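Budget for a second arm, or go to simulation first?

asezer
Hello all. I am responsible for the equipment plan of a small lab (four people, one of them part time) and I must send our list before the end of August. We have one Ackroyd arm with a simple two-finger gripper. The plan of last year said that we buy a second arm and two hands with fingers, so that we can work on kitchen tasks with both sides. Now my colleague proposes to keep the money for one more year and work only in simulation. I would be glad to hear from people who had to make the same choice. What did you buy first, and what did you regret?
Alper Sezer

pelmet
We bought hands first and I regret it. The hands themselves were fine. The offer from Vemodano had the hands on page one and everything else on page 3: the adapter plates, the cables, the spare fingertips, the training day. In the end the small things were a quarter of the invoice. Ask for the complete list before you write any number in your plan.

tinwhistle28
I do not agree that hands are the mistake. If your tasks are in a kitchen, a two-finger gripper will teach you very little about holding a cup or pulling a drawer by its handle. You will write a nice controller for a gripper and then throw it away.

asezer
Thank you both. I should explain better what we already have. We run the Kulero kitchen scenes on two workstations, with two arms and black five-finger hands in the model. The tasks are small ones, with a cup, some vegetables, a toaster and a drawer with a bar handle.

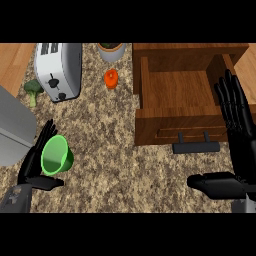

My colleague says that this is enough for a paper and also enough for the students. My worry is a different one. If the model of the hand is not the hand that we can afford later, then a year of work is tuned to a machine which we will never own.

pelmet
Then turn it around. Choose the hand you can afford, ask the seller for the model files, and put that hand in your scenes now. Baltano gave us the files before we had signed anything. Vemodano wanted an order number first. For me this alone would decide between them.

tinwhistle28
Model files from a seller are often only good for drawings. Check that the joints have limits and that the masses are not all the same. Ours had a thumb that could go through the palm.

gorse_and_co
I do the purchasing side, so forgive me if this is boring. Please do not forget that a simulation year also costs money. We spent 600 a month on rented computing, and it was in no plan at all, because everybody had said simulation is free. There was also a person who did almost nothing but repair scenes. If your colleague wants the simulation year, ask him to write his own budget line for it, with hours.

asezer
This is very useful and not boring. We had no line for hours. I think he will not like me tomorrow.

tinwhistle28
One more point against waiting. The delivery time for our second arm was 28 weeks. If you order after your simulation year, you have in practice almost two years without it. You can order now and simulate during the waiting, so the two plans are not really enemies.

pelmet
That depends on whether the money can be held over the end of the financial year. With us it can not. If the goods are not delivered, the money goes back, and you begin again with the form. I would not order anything with such a delivery time without asking the finance office in writing.

gorse_and_co
Agree with pelmet. Ask also if a deposit counts as spent. In my place it does, in my previous place it did not.

asezer
I have asked now, and a deposit counts if the order is confirmed by the seller. So my present idea is: one hand only, for the arm that we have, and the second arm as an option in the same contract. In the simulation we continue with both sides, but with the hand of the seller we choose. The drawer tasks can be tried on the real arm with one hand. For the tasks where one hand holds the cup and the other one opens something, we wait.

tinwhistle28
I would still take two hands. A hand in repair is a hand you do not have, and ours went back to the factory in the first spring. But I understand that it is not my budget.

pelmet
One hand and a spare parts kit. Put the kit in the same order, it is much harder to get it approved later. And ask what the warranty says about students.

asezer
The kit is on the list. I will write again when I have the second offer.

Contact the moderators | Forum rules | Copyright remains with the authors of the posts | Back to top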